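집안일 로봇, 나는 이제 기대해도 된다고 본다

식탁 위에 굴러다니는 물건을 바구니에 담는 일. 우리 집에서는 이걸 하루에 몇 번씩 한다. 아이가 꺼내 놓고, 내가 담고, 저녁 먹고 나면 또 나와 있다. 머리를 쓸 일도 아니고 힘이 드는 일도 아닌데, 기계한테 시키려고 하면 수십 년째 사람들이 애를 먹는 일이기도 하다. 그래서 나는 로봇이 공중제비를 도는 영상보다 탁자 하나 놓고 공이며 통을 집는 연습을 하는 쪽에 훨씬 마음이 간다.

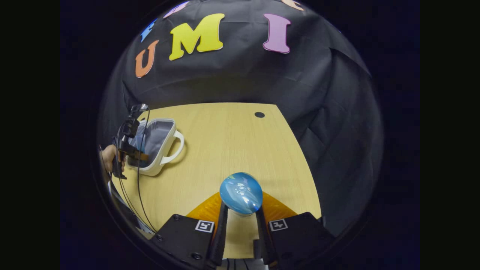 글 마흐나즈 골레스타니
입력 2024년 1월 12일 금요일 | 칼럼 〈손이 하는 일〉

기계가 집안일을 할 수 있느냐는 질문을 받으면 나는 되묻는다. 어떤 집안일? 빨래는 세탁기가 한다. 설거지도 절반은 기계가 한다. 우리가 아직 못 넘긴 것은 그 사이사이에 끼어 있는 일이다. 세탁기에서 꺼낸 양말의 짝을 맞추고, 식기세척기에 그릇을 각도 맞춰 꽂고, 소파 밑에서 공을 꺼내 통에 넣는 일. 이름도 제대로 없는 이런 일이 집안일의 대부분을 차지한다.

공 하나만 해도 그렇다. 둥글고 매끈한 물건은 손가락 두 개로 잡기에 고약하다. 조금만 중심을 벗어나 눌러도 튕겨 나가고, 투명하면 카메라가 윤곽을 찾기도 까다롭다. 바구니는 또 다른 문제다. 손잡이가 걸리고, 안쪽은 어둡고, 집게가 들어가면 집게 자신이 시야를 가린다. 사람은 한 손으로 바구니를 붙들고 다른 손으로 넣는다. 두 손을 쓴다는 게 얼마나 대단한 재주인지, 나는 로봇 이야기를 쓰기 시작하고서야 알았다.

요즘 내가 제일 신나 하는 흐름은 사람이 집게를 직접 손에 쥐고 일을 해 보이는 방식이다. 로봇 팔을 조종간으로 움직이며 가르치던 때와는 속도가 다르다. 집게에 카메라를 달고 평소 하듯이 집고, 옮기고, 내려놓으면 그 동작이 그대로 교재가 된다. 조종을 배울 필요가 없으니 부엌일을 오래 한 사람이 곧바로 선생이 될 수 있다! 평생 주방에서 일한 우리 이모 같은 사람 말이다. 이모의 손목 각도는 어떤 공학자도 수식으로 적어 주지 못한다.

물론 반대편 이야기도 있다. 지난 12월에 부품 포장 업체 그루브게이트에서 공정을 맡고 있는 흐르보예 델리치와 길게 통화를 했는데, 그는 내 기대를 반쯤 깎아 놓았다. 그의 현장에서는 상자에 부품을 담는 작업을 200번 시켰더니 기계가 네 번 놓쳤다고 한다. 나는 훌륭하다고 했고 그는 한숨을 쉬었다. "네 번 놓치면 누가 네 번 가서 주워야 해요. 그 사람은 하루 종일 그 옆에 서 있어야 하고요." 맞는 말이다. 작업장에서는 성공한 횟수보다 실패했을 때 누가 불려 가느냐가 비용을 정한다.

그런데 집은 좀 다르지 않을까. 집에서는 공 하나를 떨어뜨려도 생산 라인이 서지 않는다. 밤새 천천히 해도 된다. 내가 10초에 할 일을 기계가 5분 걸려 한다고 해도, 그 시간에 나는 자고 있다. 느림을 용서해 주는 장소라는 점에서 집은 공장보다 너그럽다. 대신 집은 어수선하다. 그루브게이트의 부품은 매번 같은 자리에 오지만 우리 집 공은 어제와 같은 곳에 있었던 적이 없다.

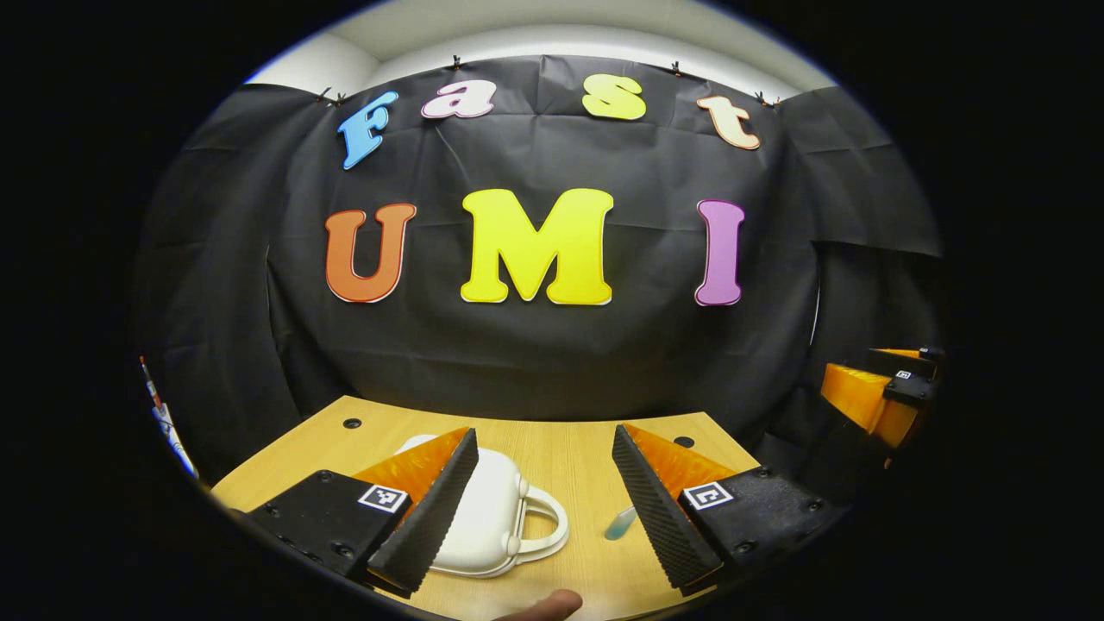 탁자 위의 흰 케이스와 작은 청록색 물체, 그 앞의 집게 손가락 한 쌍.

아라시 솔타니는 이 문제를 두고 나와 몇 년째 입씨름을 하는 친구다. 그는 깨끗한 탁자에서 배운 기계는 깨끗한 탁자에서만 일한다고 주장한다. 뒤에 천을 치고 물건을 몇 개만 올려놓으면 뭐든 쉬워 보인다는 것이다. 나도 그 지적에는 일부 동의한다. 탁자에서 되는 것과 우리 집 거실에서 되는 것 사이에는 먼 길이 있다. 다만 피아노도 음계부터 친다. 한 가지 물건을 제대로 집지 못하는 기계에게 거실을 통째로 맡길 수는 없고, 바탕이 단순해야 무엇이 틀렸는지도 보인다. 물건은 그다음에 늘리면 된다. 어두운 방, 젖은 컵, 구겨진 셔츠도 차례가 온다.

내가 정말로 보고 싶은 것은 시연장 영상이 아니라 지루한 기록이다. 같은 통에 50번을 담는 동안 어디서 미끄러졌는지, 손잡이에 몇 번이나 걸렸는지, 사람이 언제 손을 댔는지. 잘된 장면만 이어 붙인 영상은 이제 그만 봐도 되겠다. 실패가 적힌 표 한 장이면 나는 저녁 내내 들여다볼 자신이 있다.

그러니 내 대답은 이렇다. 아직 우리 집 거실을 맡길 수는 없다. 하지만 정해진 통에 정해진 물건을 담는 일이라면, 옆에서 가끔 봐 주는 조건으로 나는 내일이라도 시켜 보고 싶다. 양말은 좀 더 기다리겠다. 양말은 나도 잘 못 맞춘다.

다음 회에는 델리치의 작업장에 직접 가서 본 이야기를 쓸 예정이다. 포장대 옆에 서 있는 그 사람도 만나 볼 생각이다.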